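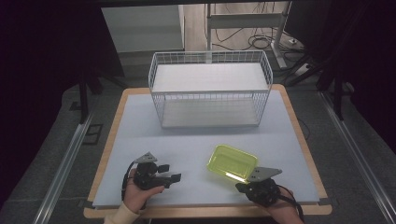
Slide 1. White wire basket on the table, a gripper in each hand.

Speaker notes: From the barre to the call sheet
Hamish Pomare, 09/04/2020

Slide 2
Say hello, thank the hosts, phones off. Talk runs to the break, questions after.
I danced for a living before I cast for a living. Tonight is about dancers who move into screen acting and what casting people see when they walk in.

Slide 3: Where the numbers come from
My own office records, Pomare Casting, nothing bigger than that.
1,101 first auditions by people who listed dance as their main training.
766 of those were for parts with no dancing in them.
690 were self-tapes.
Stress that this is one office. Don't let anyone quote it as the whole business.

Slide 4: What dancers bring
They take a correction the first time. Give a note, get the change on the next take.
They hit marks without looking down.
They can repeat a move for the wide shot and the close-up so the two cut together.
Tell the Beltus story here. Perfume ad, one long staircase, the actress did it all day in heels and matched every take. Keep it short.

Slide 5: What gets in the way
Posture. A tired nurse at the end of a shift does not stand in first position.
Holding the breath before a line.
Waiting for a count. Dialogue has no count.
PLAY CLIP: Hemi Tawhiri, first tape for Jurnier, then the callback. Check the sound before people come in.
After the clip, ask the room what changed. Someone will say the shoulders. The voice is lower too, and he has stopped finishing his gestures.
Hemi has agreed to the clip being shown. Say so.

Slide 6: Ads and music videos as a way in
Short shoots, small crews, a reel at the end of it.
Directors who like movement tend to hire the same people again.
Warn them about usage terms. Read how long the ad can run and where. Get someone to look at it before signing.
Mention Endus, the series that opened in October. 2 of its leads were first seen by us in music videos.

Slide 7: The tape itself
Plain wall, light in front of you, reader close to the lens.
Slate in your normal voice.
Don't add a dance reel unless it was asked for. Send it as a separate link.
One good take. I don't need four.

Slide 8: Questions
Likely ones: age, accents, whether to leave the company first. On the last, I stayed one season too long and can say that.
Sign-up sheet for the tape workshop is by the door.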